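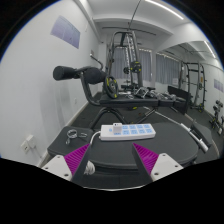
How to check the history of a painting before you buy it

Many old paintings changed owners in bad times, and some of them were taken by force. If you buy at a small auction or from a private seller, you should look into the history first. The word for this history is provenance.

Step 1. Look at the back
Take the painting off the wall and lay it face down on a clean blanket. Write down every label, stamp, chalk number and pencil note, also the ones you can't read fully. My own landscape had a paper label with "Kinnunen" and the number 164. I thought it was the painter. It was the frame maker.

Step 2. Ask the seller for papers
Ask for invoices, letters, old insurance lists and exhibition catalogues. A seller who says "it was always in the family" should be able to say which family, and in which town. Ask by e-mail, so that you have the answer in writing.
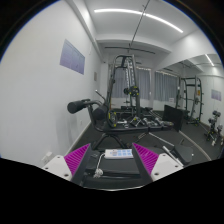 If the answer is short or unclear, wait with the payment. I once waited 6 weeks for a reply from the auction house Tredix, and the copy they sent me was worth the waiting - it showed a sale I did not know about.

Step 3. Make a timeline
Put the owners in order, with the years beside each name. Leave an empty line where you know nothing. For European works, look with special care at the years from 1933 to 1945. A gap does not prove a theft, but you need to ask more questions.

Step 4. Search the lists
There are public databases of lost and looted art, and most are free to search. Try the painter, the title and the size. Titles were often translated or changed, so try also simple words like "river" or "mill". My search for "mill" gave 454 results, and I went through them in two evenings.

Step 5. Get help when you need it
For my painting I paid a researcher from Jimton 200 euros for a short report. Ask for the price before the work starts, and ask which archives are included.

Keep all your notes together in one folder, with photos of the back. The next owner will ask you the same questions.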